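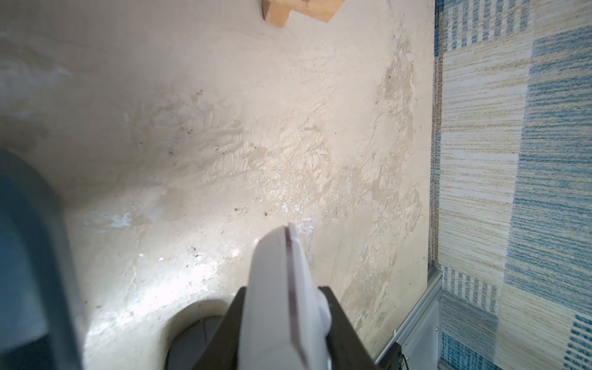 Beige and tan patches on a curved, cream-colored surface. They look a little like dried water stains.

What Does Water Leave Behind?

Fill a clean glass from the tap and hold it up to the window. The water looks like it has nothing in it. Now leave the glass on a shelf for a couple of weeks, until all the water has gone. In many homes you will find a cloudy ring on the inside of the glass, and sometimes a white patch on the bottom.

The ring was in the water all along. It was spread out in pieces far too small to see.

Starting with rain

Rain begins as almost pure water. As it falls, it picks up a little of a gas called carbon dioxide from the air. This is the same gas that makes the bubbles in soda. There is only a small amount of it in rain, but it makes the rain very slightly acidic. When the rain soaks into the ground, it picks up more carbon dioxide from the soil.

Under the soil there is rock. Some rocks, like granite, hardly change when water runs over them. Others, like limestone and chalk, dissolve very slowly in water that is slightly acidic. "Dissolve" means the rock breaks up into tiny parts that mix into the water, the way sugar mixes into tea.

Limestone is mostly made of a material called calcium carbonate. Eggshells are made of it too, and so are seashells. In fact, a lot of limestone was formed from the shells of sea animals that died millions of years ago. The bit of white in your kettle may once have been part of a shell.

Hard water and soft water

Water with a lot of dissolved calcium or magnesium in it is called hard water. Water with only a little is called soft water. The words have nothing to do with how the water feels if you poke it.

You can get a clue about your own water by washing your hands. Soap makes plenty of suds in soft water. In hard water it makes fewer suds, and it can leave a gray scum around the sink. Hard water is usually fine to drink, and your body needs both calcium and magnesium.

Why the white stuff sticks

When a puddle or a drop of water dries up, we say it evaporates. The water turns into a gas and drifts off into the air. The minerals can't do that, so they stay where they are.

One drop leaves a spot you can barely see. The next drop lands in the same place and leaves a bit more on top. After months of this you get a hard crust, called limescale or just scale. It builds up around faucets, on shower heads and on tiles.

Heat makes scale form faster. When hard water is heated, some of the carbon dioxide leaves it, and the water can't hold on to as much calcium carbonate. The calcium carbonate turns solid again and sticks to whatever is closest. That is why kettles often get scale on the inside.

Scale isn't always white. If there is iron in the water, it may be orange or brown. Dirt and soap can get trapped in it as well.

The same thing in a cave

Water dripping through the roof of a limestone cave does something very similar. Each drop leaves a tiny bit of rock on the ceiling before it falls, and another tiny bit on the floor where it lands. The part that hangs down is a stalactite. The part that grows up is a stalagmite. Many stalactites need more than 10 years to grow by the thickness of a coin – so never touch one. The oil on your fingers can stop it from growing.

Try it: the three saucer test

You will need three saucers, a spoon, tap water, a bottle of distilled water and some table salt.

Put 5 spoonfuls of tap water in the first saucer.
Put the same amount of distilled water in the second.
Stir a pinch of salt into some more tap water and put the same amount of that in the third.
Label the saucers and leave them on a sunny windowsill until they are dry.

Dark saucers work best. Look at each one with a magnifying glass and draw what you find. The salt should leave small crystals, and some may be shaped like little boxes. Distilled water has had its minerals taken out, so the second saucer should be almost clean.

Getting rid of scale

Vinegar and lemon juice are both acids, and both dissolve scale. Drop a piece of eggshell into a glass of vinegar and you will see bubbles form on it. Those bubbles are carbon dioxide. Ask an adult before you clean anything with vinegar, and never mix it with bleach or other cleaners.

Words to know

Acidic: sour, like lemon juice. Strong acids can burn skin, but the acid in rain is very weak.
Evaporate: to change from a liquid into a gas.
Mineral: a natural solid material found in the ground.
Scale: a crust of minerals left by water.

Written by Seraina Stöckli. Checked by Ayodele Jibrin, Tuesday, September 24, 2019.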